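**Treltlow lever on long backplate, internal doors**

Supplied in pairs with spindle, fixings and a fitting template. Lock case sold separately. Finishes: satin silver, polished silver, aged bronze.

The Treltlow is a sprung lever set for hinged timber doors inside the house. It suits bedrooms, studies, bathrooms and hallway cupboards. We don't recommend it for front doors or for any door exposed to rain or salt air. If you're near the coast and want something for a verandah door, look at the Gadine range, which has a marine-grade finish and a different spring.

## Sizes

| Part | Measurement |
|---|---|
| Backplate height | 175 mm |
| Plate screws | countersunk, colour matched |
| Spindle | square, cut to length on site |
| Handing | reversible |

The spindle is supplied long. Mark it with the lock case already in the door, then cut it with a hacksaw and file off the burr. On doors thicker than standard, order the extended spindle and the longer through-bolts at the same time. They come from a separate shelf in the warehouse and a second parcel means a second freight charge.

## Choosing a plate

The long plate comes in three patterns: plain latch, keyhole and privacy turn. Order the keyhole pattern if the door already has a mortice lock you want to keep. Before ordering, measure from the centre of the spindle hole to the centre of the keyhole and check it against the template on the downloads tab. Older doors vary quite a bit, and we can't drill plates to order.
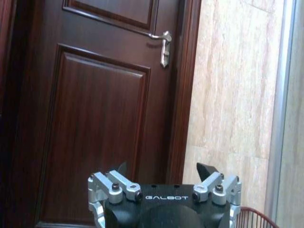
Panelled doors need a little more care than flush ones. The plate has to sit flat on the stile, and if the stile is narrow the edge of the plate can foul the moulding around the panels. Measure the flat part of the stile and leave a few millimetres either side. On dark timber the silver finish gives a strong contrast, as with the lever against this reddish-brown door, and a tall, narrow plate keeps to the upright lines of the panels. For a quieter look on the same sort of door, choose aged bronze. Glossy varnish marks easily, so put low-tack tape around the plate position and start the screws by hand.

## Replacing an old set

Most old handles come off with a screwdriver. Score around the old plate with a sharp knife first if it has been painted or varnished over. Fill any screw holes that won't be covered, let the filler harden and touch up the colour before the new plate goes on. If the lever droops once it's fitted, check that the through-bolts aren't overtightened, then check the lock case spring.

## Care

Wipe with a soft damp cloth and dry it off. No metal polish on the satin finish. A drop of light oil on the spindle once a year is enough.

## Price and ordering

$69 per pair, latch or keyhole pattern. The privacy turn is priced on its own page. Builders ordering for a whole house should ask for the Ostermann trade list, which covers this set and the matching Skotberg hinges.

Order code 719. Add K for keyhole or P for privacy turn. For spindle and plate queries, write to Ruoxi Zheng on the trade desk and include the door thickness.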